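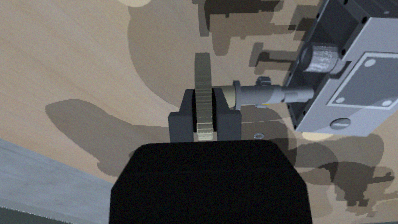

Can robots do chores yet? Questions I keep getting

Last updated 3 Sep 2023

So can a machine do my housework or not?
Some of it, if you're patient! Mine vacuums and that's where it stops. Folding a fitted sheet is still on me, and so are the dishes (I've seen demos of both, and I'd finish the whole load before the arm got through one towel).

Is the shop any further along?
Yes and no. I spend my days at Stavcombe, where we put together small drive units, and people figure a shop must be easy because everything has a place. It helps. But take a toothed part standing up in the slot of a holder block, with a shaft coming in from the side and a collar on the end of it almost touching the teeth. You and I feel our way through that without thinking. A robot that's off by a hair just pushes, and then you've got a jam and somebody has to come over and wiggle it.

Why practice in simulation?
You can mess up 300 times before lunch and not bend a thing. I'm a big fan. The catch is that real metal has burrs and oil on it, so a routine that looks great on the computer still needs babysitting on the bench.

What about tiny screws?
Ugh. One little gray screw on a tabletop is my favorite test, and I'd put it well ahead of any dance video. Finding it, picking it up, getting it started straight... on our last try at Stavcombe the arm managed 38 out of 200. Graziella Fiore, who runs the bench next to mine, did a handful while drinking her coffee.

Prikier or Sturex?
I get this one a lot. We've tried both and I like the Prikier software better, but the Sturex arm is easier to clean. Neither is coming to my kitchen.

When will you change your mind?
We're trying the gear job again in November with new fingers on the arm. I'll add the numbers to this page, good or bad. If you have a chore you want me to ask about, send it in (no more laundry, please, I have plenty of laundry).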